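Print this page
E-mail this page

Weteo Cleaning Cloths and Towels

Weteo cloths are sold for general household use: drying dishes, wiping down worktops, cleaning windows and washing the car. They can be used dry for dusting or damp for most other jobs. Orders are packed at our Pludstead warehouse and leave by 2 pm if placed in the morning.

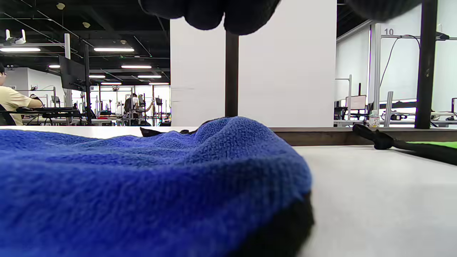

Weteo range, royal blue

The standard cloth weighs 295 grams per square metre. It suits kitchens and bathrooms – anything with light grease or soap marks. For paintwork and glass, the Gudeta is a closer weave and leaves less lint.

Wash new cloths once before use, on their own, as the darker colours may give up a little dye. After that, wash at 40 degrees or below with a small amount of liquid detergent. Do not use fabric softener or bleach. Line dry, or tumble on low.

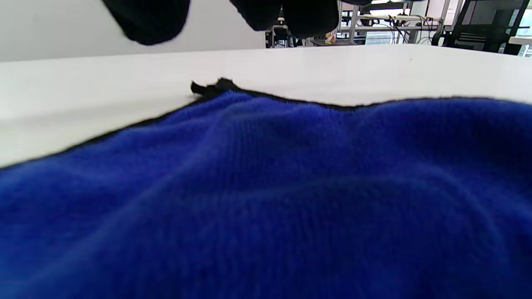 Can I wash these with my cotton towels?
It is better to keep them apart. Cotton sheds lint, and the cloths will pick it up and leave it on the next thing you wipe.

Packs come in 2 or 5. A trade carton holds roughly 119 cloths and is sent on a pallet with other Cetania goods, so please allow extra time. Cartons can't be split between colours. 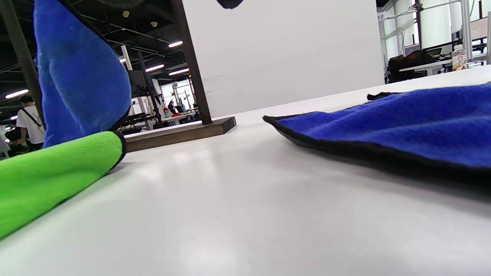
If you use cloths in more than one room, pick a colour for each and stick to it. Many customers keep one for the bathroom and another for the kitchen. Replace a cloth when it stops holding water or the edging starts to come away. Unused packs may be returned in their wrapping with the order slip.

Last updated: May

Contact us | Copyright Weteo | Back to top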